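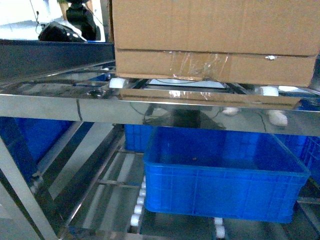

December, 5:40 a.m. I have decided to keep this as a log of what I do as a father, week by week, in the same form I use for equipment at work. Entries get an observation, a cause if I have one, and an action. I spent eleven years writing shift reports at Medeiros and never once wrote down a conversation with my son. Most of what I know how to do well, I learned by writing it down badly first. A carton on rollers moves with one hand, and for years I assumed that a household ran on the same principle: reduce the friction, keep the load level, and it goes where you push it. The tape over the seam on a carton like that can be wrinkled and the box still holds. I have treated a fair number of arguments with Pavel that way, tape over the top and on down the line.

Background, for my own reference later. Pavel is fourteen. His sister Ines is nine. My wife works evenings three times a week at the clinic in Wellalen, so on those evenings I am the only adult in the house from 4:15 until after bedtime. I had been counting those hours as time spent with the children. When I went back through last month, most of them were time spent in the same building as the children.

Observation one. On the evenings I am in charge, I give instructions. I kept a tally on an index card for one evening, a mark for each thing I said to either child, sorted into two columns, instructions and everything else. By 8:30 there were 40 marks. The second column had six, and two of those were the word "what" called up the stairs. I did not tell anyone I was doing it. Ines asked what the card was for and I said work.

Cause: partly schedule. Dinner, homework, instrument practice, showers, lunches for the next day. The rest is that instructions are easy to produce and I am tired at that hour. My father ran the same ratio or worse. He was a decent man, he paid for everything, and I can recall very few sentences of his that did not end in a task.

Action: before any instruction at pickup, one question that has nothing to do with school performance. Wait for the answer. No follow-up instruction until the car is out of the lot.

Result after two weeks: mixed. Ines talks the whole way home and has to be asked to put her seat belt on, so the rule was broken on the first day for safety reasons and I have amended it. Pavel gives one word. On the fourth try he gave a full sentence, about a boy in his class who lost a tooth on a drinking fountain. I asked which tooth. He said he didn't know, and that was the end of it, but he said it in a normal voice.

Observation two. The matter of the bicycle. Pavel left it outside the library in Takov without a lock and it was gone when he came out. It cost 256 dollars and I had bought it in the spring. My response ran for 35 minutes by the kitchen clock. I know this because the rice was on. I covered the lock, the price, the earlier incident with the jacket, and his general attitude toward things that belong to him. He stood there for the whole of it. When I had finished he said he had walked home in the rain and had been trying to think how to tell me.

He had walked two miles. I had not asked how he got home.

I did not correct this at the time. I corrected it the next morning, at breakfast, in front of his mother and sister, because I had done the other thing in front of them. I said I had been angry about money and had left out the part where I should have asked if he was all right. He said "okay" and asked for the milk. I do not have a reading on how it was received. Rodica Toma, who ran the parents' evening at the Husus center last winter, said then that an apology to a teenager should be short, should contain no "but," and should not be checked on afterward. I have checked on it twice. I am going to stop.

The replacement is still open. My position is that he pays part. His mother's position is that he pays part but sets the amount himself. I objected that he would say five dollars. She said to let him say it and see. We asked him last night. He said 200, which is most of what he has. I said that was too much, and then had to explain why I was now arguing in the other direction. We settled on 100 and the lock, which he will pick out.

Observation three, minor. Ines has stopped bringing me her drawings and takes them to her mother. I think the reason is that I say "nice" without turning my head. No card was needed for this one. Action: turn around, put down whatever is in my hand, ask one thing about the drawing. Tried it yesterday. It was a horse inside a house. I asked who had let it in, and she said it lived there, and explained the heating arrangements for some time. The onions burned slightly.

Carried over from the last entry: I still have not called my own father. I have the number written at the top of this page and will leave it there. The subject would be the winter tires, which is how we open. I would like to ask him what he remembers about driving me to swim practice, whether he was bored, whether he minded. He did it for six years and I don't think I ever heard him complain about the hour. It should go on the record somewhere that he did that.

For the coming week. Keep the pickup question. Second index card on the next evening shift, same two columns, target of 15 in the right-hand one, with shouted words excluded. Take Pavel to look at locks and let him do the talking at the counter. Fix the bathroom fan.

6:25. Ines is up, I can hear the stairs. Stopping here.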